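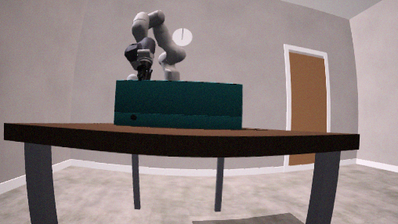

How often should you oil a wooden table?

Far less than the label on the can tells you. Once a year is plenty for most.

Test first. Put a few drops of water on the top and wait 7 minutes. If they still bead up, put the can back in the cupboard. If they soak in:

Wipe the top with a damp cloth and let it dry overnight.
Sand lightly, along the grain.
Rub in a thin coat of oil - thinner than you think.
Wipe off whatever is left after 13 minutes.
Lay the rags flat outdoors to dry. Balled up, they can catch fire.

Dotwood sells a "conditioning primer" to go on first. I tried it on half a top last April and couldn't tell which half.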